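Filed under: Home & Garden / Small Space Living

OK so a few of you asked how the big declutter is going. Thread time, grab a cuppa. 1/

Started in December with the kitchen because I thought it'd be the easy one. It was not the easy one. I own 19 mugs. I live alone. 2/

My rule was that everything comes out of the cupboard and sits on the bench overnight, and if I haven't missed it by brekkie it goes in the op shop pile. Works a treat for mugs. Works terribly for a colander, which I didn't miss until I had a pot of boiling pasta in my hand. 3/

Then I got onto tubs. I have strong feelings about tubs now. See-through-ish ones with low sides, no lids. The second you add a lid you stack something on it, and then whatever's inside is gone for a year. 4/

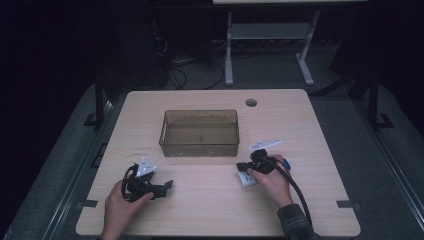
Lids are also how I ended up with 15 packets of birthday candles. Kept buying more because I couldn't find the last lot! My niece could turn 106 and we'd have her covered. 5/

Someone asked where I take the stuff. Clothes and kitchen bits go to the op shop in Boltton, they're lovely and they'll tell you straight if something's too daggy to sell. Books go to the street library in Plunddale. Paint and dead batteries I drove out to the tip at Dridham, open mornings only, ask me how I know. 6/

The paper was the worst of it. Gas bills from two rentals ago, instruction booklets for a toaster I threw out, every school report I ever got (apparently I was "easily distracted" in four separate years). Shredded the bills, kept the reports, colour me sentimental. 7/

Shredder tip - do it in short bursts and let it cool down. Mine conked out halfway through my old tax stuff and I had to finish with the kitchen scissors in front of the telly. 8/

The craft drawer took me a whole weekend. Felt scraps, one knitting needle, glitter that will outlive us all. I kept the felt and put it under the chair legs, so at least the downstairs neighbours got something out of this. 9/

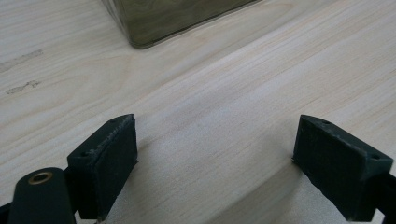

Photos I haven't touched. There's a suitcase of Mum's with easily 1000 prints in it and no writing on the back of any of them. Saving that for when she visits, with biscuits, because I want the stories more than I want the shelf back. 10/

Things I regret tossing so far: the good torch, a cake tin, and the spare key to my bike lock. Things I regret keeping: the fondue set. It's back in the cupboard. I don't even like fondue - I just like the little forks. 11/

Next up is the linen cupboard, which I'm dreading. If anyone knows how to fold a fitted sheet so it stays folded, please reply with words and not a video, I've watched the videos. 12/

21/09/2021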